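회사 소개
홈 | 회사 소개 | 하는 일 | 고장 기록 | 함께 일하기 | 문의

Tesatden은 집안일 로봇을 가르치는 회사입니다

안녕하세요, Tesatden입니다! 저희는 사람이 손에 드는 그리퍼로 집안일을 하고, 그 움직임을 기록해 로봇 팔이 배울 수 있는 자료로 다듬습니다. 제일 많이 다루는 건 옷이에요. 펼치고, 소매를 접고, 반으로 개고, 더미 위에 올리는 일. 사람에게는 저녁 드라마를 보면서도 할 수 있는 일인데 로봇에게는 아직도 꽤 어려운 숙제입니다. 천은 잡을 때마다 모양이 달라지고, 한쪽 끝을 당기면 엉뚱한 데가 구겨지거든요. 저희는 그 점이 정말 재미있습니다.

소개 페이지라면 보통 잘된 이야기를 먼저 쓰겠지만, 저희를 가장 많이 바꿔 놓은 건 큼직한 고장 하나였습니다. 새로 오신 분이나 협력사에서 제일 많이 물어보시는 것도 그 일이라서 여기에 길게 적어 둡니다.

왼손이 먼저 놓는 로봇

그때 저희는 Ulska라는 이름의 옷 개기 과제를 막 시작한 참이었습니다. 양손에 그리퍼를 하나씩 들고 침대 위에서 옷을 정리하는 과제였고, 기록은 순조롭게 쌓였습니다. 작업자들도 손에 익어서 셔츠 한 장 개는 속도가 눈에 띄게 빨라졌고요. 그 자료로 학습시킨 양팔 로봇을 시험대에 올리던 날은 다들 하던 일을 멈추고 모여들었습니다.

로봇은 옷의 양쪽 끝을 아주 예쁘게 잡았습니다. 들어 올리는 것까지도 좋았어요. 그런데 내려놓을 때마다 왼쪽 손가락이 먼저 벌어졌습니다. 옷은 오른쪽에 대롱대롱 매달렸다가 비뚤어진 채로 떨어졌고, 다음 동작은 옷이 제자리에 있다고 믿은 채 이어졌습니다. 빈 천 가장자리를 집으려던 왼팔이 시험대 상판을 눌러 버렸고, 힘 제한이 걸리면서 비상 정지가 들어갔습니다. 울타리 밖에 있던 사람은 다치지 않았습니다. 손가락 패드 하나가 찢어졌고 브래킷이 휘었습니다.

처음에는 로봇을 의심했습니다. 왼쪽 구동부를 통째로 바꿔 끼우고, 빈손으로 열고 닫기를 1000회 돌려 봤습니다. 멀쩡했습니다. 다음에는 학습 코드를 의심해서 며칠을 썼습니다. 그것도 멀쩡했어요. 금요일 저녁이 되어서야 한 사람이 기록 원본을 좌우로 나란히 띄워 놓고 아주 느리게 돌려 보자고 했습니다. 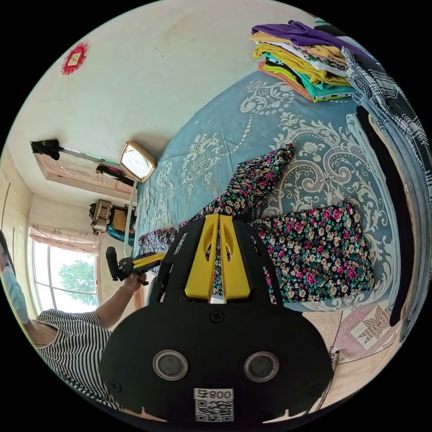
문제는 시계였습니다. 그리퍼마다 들어 있는 시계가 기록을 시작할 때 한 번만 맞춰지고 그 뒤로는 각자 흘러가고 있었던 겁니다. 짧은 작업에서는 티가 나지 않았습니다. 옷 더미 하나를 끝까지 정리하는 긴 작업에서는 뒤로 갈수록 벌어졌고, 가장 심한 기록에서는 왼손이 오른손보다 70밀리초 앞서 있었습니다. 눈으로 영상만 보면 그냥 지나칠 차이입니다. 그런데 두 손이 같이 천을 놓아야 하는 순간에는 그 차이가 그대로 버릇이 됩니다. 로봇은 배운 대로 성실하게 왼손을 먼저 폈을 뿐이에요.

원인을 찾았을 때의 기분은 지금도 생생합니다. 속이 쓰린데 동시에 너무 신이 났습니다(밤 11시에 회의실에서 박수가 나왔습니다). 그다음 날 아침에는 영향을 받은 기록을 세어 봤고, 2230건이 나왔습니다. 박수는 안 나왔습니다.

버릴 것과 살릴 것

보정해서 살리자는 의견도 있었습니다. 시계가 일정한 속도로 어긋났다면 계산으로 되돌릴 수 있으니까요. 실제로 해 보니 일부는 깔끔하게 맞았는데, 기기가 따뜻해지면서 어긋나는 속도가 중간에 바뀐 기록이 섞여 있었습니다. 어느 것이 그런지 확실히 가려낼 방법이 없어서 2230건을 모두 학습용에서 뺐습니다. 지우지는 않았습니다. 지금은 Crichton이라는 이름의 점검 도구를 시험할 때 씁니다. 어긋난 자료를 넣었을 때 도구가 제대로 잡아내는지 확인하는 데 이만한 재료가 없더라고요.

Crichton은 기록이 올라오면 좌우 시각을 먼저 대조하고, 어긋난 것은 사람이 보기 전에 따로 묶어 둡니다. 처음 버전은 너무 예민해서 멀쩡한 기록까지 줄줄이 막았습니다. 작업자가 한 손을 잠깐 쉬기만 해도 어긋났다고 우기는 바람에 한동안 사내에서 원성이 자자했지요. 지금 버전은 손가락이 열리고 닫히는 시점만 보지 않고 두 손의 움직임 전체를 맞춰 봅니다. 훨씬 점잖아졌습니다.

요즘 저희가 일하는 방식

옷 개기는 되도록 실제로 사람이 사는 방에서 합니다. 깨끗한 흰 탁자 위에서만 배운 로봇은 무늬 있는 이불 앞에서 허둥댑니다. 꽃무늬 옷이 무늬 있는 침대보 위에 놓이면 옷의 경계를 찾는 일부터가 문제가 되고, 창으로 햇빛이 들어오면 또 달라집니다. 저희는 이런 조건을 아주 좋아합니다. 어려운 방일수록 회의 때 할 이야기가 많아요!

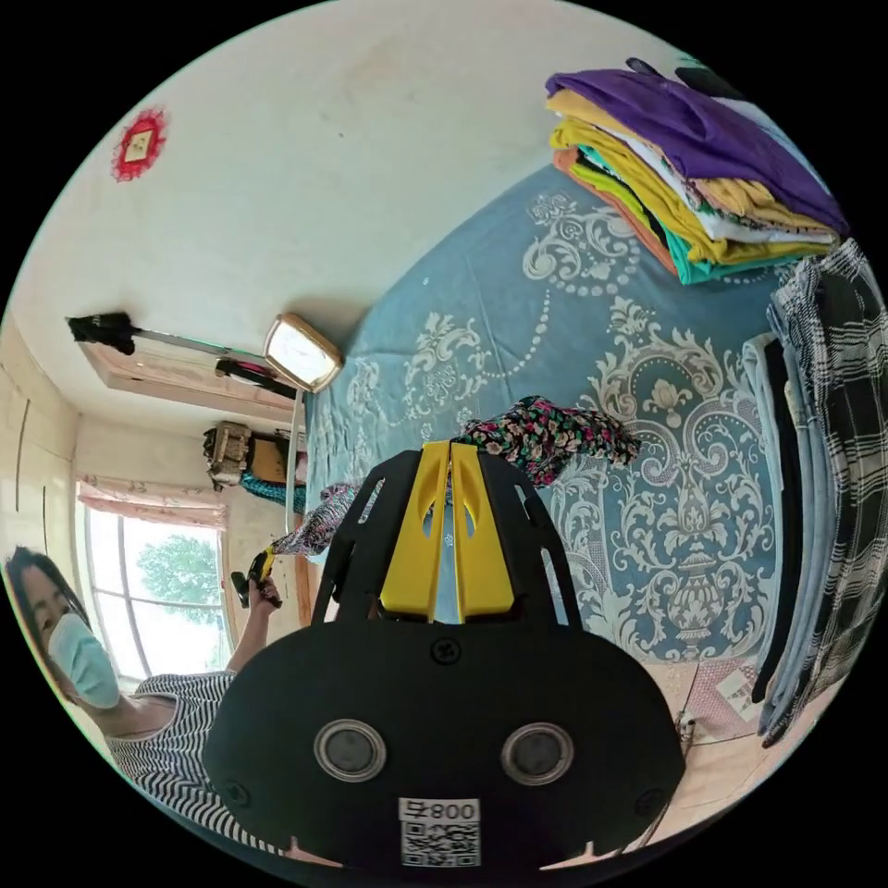 옷 개기 과제 작업 모습. 침대 위에 꽃무늬 옷과 개어 둔 옷 더미가 있고, 왼쪽 작업자도 그리퍼를 들고 있다.

작업 순서도 그 고장 이후에 많이 바뀌었습니다.

기록을 시작하기 전에 두 그리퍼의 손가락을 서로 맞부딪칩니다. 끝날 때도 한 번 더 합니다. 앞뒤 두 번의 충돌 시점이 맞지 않으면 그 기록은 올라가지 않습니다.

100건마다 기기를 쉬게 하고 시계를 다시 맞춥니다. 바쁜 날에도 건너뛰지 않습니다.

기기에는 번호를 붙이고, 고장 기록도 번호별로 남깁니다. 패드를 갈았는지, 떨어뜨린 적이 있는지, 나사를 다시 조였는지까지 적습니다. 떨어뜨렸다고 적어도 혼나지 않습니다. 적지 않으면 다음에 쓰는 사람이 고생합니다.

바닥에 케이블이 있으면 작업자의 발이 닿지 않는 쪽으로 치우고 시작합니다. 옷만 보면서 뒷걸음질하는 작업이라 발밑을 놓치기 쉽습니다.

새로 학습한 로봇은 첫날 절반 속도로만 움직이고, 그날은 울타리 안에 사람이 들어가지 않습니다. 시험대 상판은 눌리면 내려앉는 구조로 바꿨습니다. 휘어진 브래킷은 버리지 않고 입구 선반에 올려 두었으니 오시면 꼭 한번 들어 보세요. 생각보다 두껍습니다.

Narthorpe 작업실

로봇 시험과 기기 수리는 Narthorpe 작업실에서 합니다. 1층이 시험대, 2층이 자료 검수실이에요. 예전에는 이 둘이 다른 건물에 있었는데, 시계 문제를 찾느라 계단과 주차장을 하도 오간 끝에 합쳤습니다. 이제는 로봇이 이상한 동작을 하면 위층에 소리쳐 부르면 됩니다. 검수하던 사람이 내려와서 보고, 같이 올라가서 원본 기록을 엽니다. 이 방식이 정말 마음에 듭니다.

검수실에서는 하루에 한 번 이상한 기록을 골라 다 같이 봅니다. 양말이 소매 안에서 튀어나온 것, 지퍼에 패드가 끼어 작업자가 한참 씨름한 것, 잘 쌓은 더미가 마지막 한 장에 무너진 것. 웃고 끝나는 날도 있고, 거기서 새 점검 항목이 나오는 날도 있습니다. 지퍼 건은 항목이 되었습니다. 이제 지퍼는 다 올린 상태에서 시작합니다.

아직 못 푼 것

솔직하게 적자면 남은 숙제도 많습니다. 얇은 천 두 장이 겹쳤을 때 한 장만 집는 일은 여전히 성공률이 들쭉날쭉합니다. 어두운 바탕에 무늬가 잔뜩 들어간 옷은 구겨져 있으면 앞뒤를 자주 헷갈립니다. 시계도 완전히 해결했다고 말하기는 이릅니다. 어긋남을 놓치지 않게 되었을 뿐 어긋남 자체는 지금도 생기고, 9월에는 기기 안쪽의 시계 부품을 바꾼 시제품을 시험할 예정입니다. 결과는 좋든 나쁘든 고장 기록 메뉴에 올리겠습니다.

함께 일하기

옷을 잘 개는 분, 고장 난 물건을 보면 뚜껑부터 열고 싶은 분, 긴 영상을 느린 속도로 끝까지 볼 수 있는 분을 늘 기다립니다. 로봇 경험은 없어도 됩니다. 지원하실 때는 최근에 직접 망가뜨렸거나 고쳐 본 것 하나를 짧게 적어 주세요. 저희가 가장 먼저 읽는 부분입니다.

견학은 매주 금요일 오후에 받습니다. 시험대가 돌아가는 동안에는 노란 선 밖에서 보셔야 하고, 굽이 낮은 신발을 권합니다. 신청은 문의 메뉴에서 하실 수 있습니다.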